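Home | Notebook | Cells | Parts | Search | Log in

Notebook, Vekthorpe bench, March

Small-parts cell down again, 2:35 pm. Wrist lost its zero in the middle of the clip sort and the arm drove down into the tabletop. No damage to the desk that I can find. The left fingertip pad is torn and I have taken it off.

What the log says: run 284 started normally. Picks one through eight fine. On the ninth the hand tracking dropped the right wrist, and the filter held the last good pose as it is supposed to. Then the pose came back with the wrist flipped over, and the controller took the flipped pose as real and went after it. Contact force got up to 35 newtons before the Orden drive tripped. The trip limit was set far too high for clip work. That one is mine, I raised it for the bracket job and did not put it back.

So two faults, one on top of the other:
– a flipped pose accepted after a dropout, with no check on how far the wrist had jumped
– force limit left over from another job

The flip is the usual trouble with flat square markers. If only one panel is in view and it is nearly edge-on, there are two answers that fit almost equally well and the solver picks one. With two panels in view it settles. Linking clips is bad for this because the hands close together and turn inward, and the thumbs come over the bands.

I went back to doing the task by hand at the desk with the arm powered down, bands on both wrists, clips sorted blue and pink in the divided box. The linking step with the pink ones is where I want to see the dropouts.
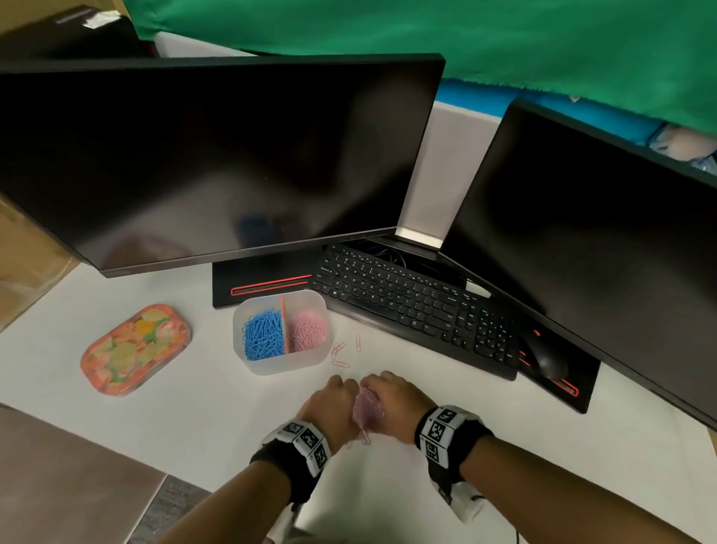 Donnie Morrison thinks the bands are a side issue and the arm should never have been allowed to follow a jump that size, whatever the tracking said. Put the check in the controller first, he says, then argue about markers. He also wants to know why the Dramine filter reports a held pose with the same status as a fresh one.

Fair on both counts. I looked at the second one. The status does change, but our bridge code throws the field away before it reaches the controller. It has done that since the Juška version was merged in. So every held pose so far has gone through looking like a good one, and the jump on recovery was hidden the same way.

Changes made this afternoon:
– bridge passes the status field through
– controller stops on any held pose and waits for a manual resume
– wrist rotation jump between two accepted poses now causes a stop
– force limit back down to the clip value, and the limit is now stored with the job instead of on the drive

Replayed run 284 against the new code with the drive disconnected. It stops at the dropout and never gets to the flip. Replay only, so I am not calling it fixed.

Still open:
– new fingertip pad, left side. Last spare is cracked, need to order
– do we log the second-best pose from the solver as well? It would show how close the two answers were
– check the bracket job for the same held poses. It probably got away with it because the hands stay flat

Arm stays locked out until the pad is on and Donnie has gone over the controller change. Tag is on the disconnect. Please leave it there even if you only want to jog the base.

Related entries
Bracket job, first force settings
Bridge code merge notes
Fingertip pads: wear and glue
Wrist bands, panel spacing

Vekthorpe shop notebook | Contact the bench | Back to top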